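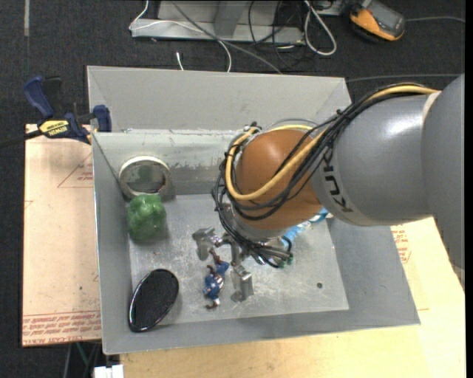 Workshop notebook, Surnau apartment refurbishment
July, entry opened 8.40

Present: H. Plattner, B. Tekleab, E. Farkas. F. Halász joined after the midday break.

Purpose of entry: to record the decisions taken on the main living room, the state of the floor samples, and the questions to be put to the client before the curtain fabric is ordered.

1. Living room, walls

Three trial patches of limewash were applied yesterday on the wall opposite the windows, in the warm white, the pale grey and the mixture of the two. They were viewed this morning under daylight only. The warm white reads as yellow beside the existing window frames and is withdrawn. The pale grey is acceptable but becomes rather blue towards the corner nearest the kitchen. The mixture was preferred by all present. Ms Farkas asks that it be looked at again under the evening lamps, and the decision is held open until that has been done.

Proportions of the mixture are noted on the lid of the tub and should be copied to the colour sheet. The first tub was mixed by eye and cannot be repeated with certainty. All later tubs are to be weighed.

2. Floor

The oak sample boards have now had two coats of oil. Board A (clear oil) has darkened more than expected. Board B (oil with white pigment) has kept close to the raw timber and sits well with the limewash. Board C was sanded too finely before oiling and took the pigment unevenly; it should be disregarded in any comparison.

Ms Tekleab recommends Board B with a third coat in the entrance passage, where wear will be heaviest. Agreed. The sanding sequence used for Board B is to be followed without change.

3. Built-in bench beneath the windows

The drawing shows a seat height of 43 cm including the cushion. Mr Halász points out that the cushion maker, Zurnurari, has quoted for a thicker foam than the one drawn. Either the carcass comes down or the foam is changed. Lowering the carcass would bring the top rail into conflict with the radiator pipe, and the thinner foam is therefore to be requested again in writing.

Overall length between the piers was measured again at 247 cm at floor level. The measurement at seat level was not taken, owing to the scaffold boards, and remains outstanding. The left pier is visibly out of plumb. No timber is to be cut before the second measurement has been entered here.

4. Lighting

The Plurkon pendant has been delivered and unpacked. The shade is sound. The flex supplied is black, whereas the order specified natural linen. Ms Plattner will write to the supplier quoting order 1441. In the meantime the pendant may be hung temporarily over the dining table in order to settle the drop. A drop leaving 70 cm between the table top and the lower rim was tried with a cardboard disc and found comfortable when seated, although Mr Halász considered it low when carrying dishes across. To be tried again with the shade itself.

Wall lamps: positions marked in pencil on both sides of the sofa wall. The right-hand mark is wrong and has been struck through. Use the upper one.

5. Questions for the client (Ms Somogyi)

Whether the tall bookcase from the former flat is to be kept. If so, the sofa moves towards the door and the rug must be the smaller size.

Whether the curtains are to reach the floor or stop at the bench.

Whether the dark green armchair is to be re-covered. Fabric samples are in the folder marked Simon.

Addendum, 16.15

The limewash mixture was viewed with the lamps lit and the blinds drawn. It holds its colour and is approved by Ms Farkas and Ms Plattner. Ms Tekleab would have liked it a shade lighter on the ceiling; a patch one part lighter has been applied beside the door for inspection tomorrow.

Seat-level measurement still outstanding.

H.P.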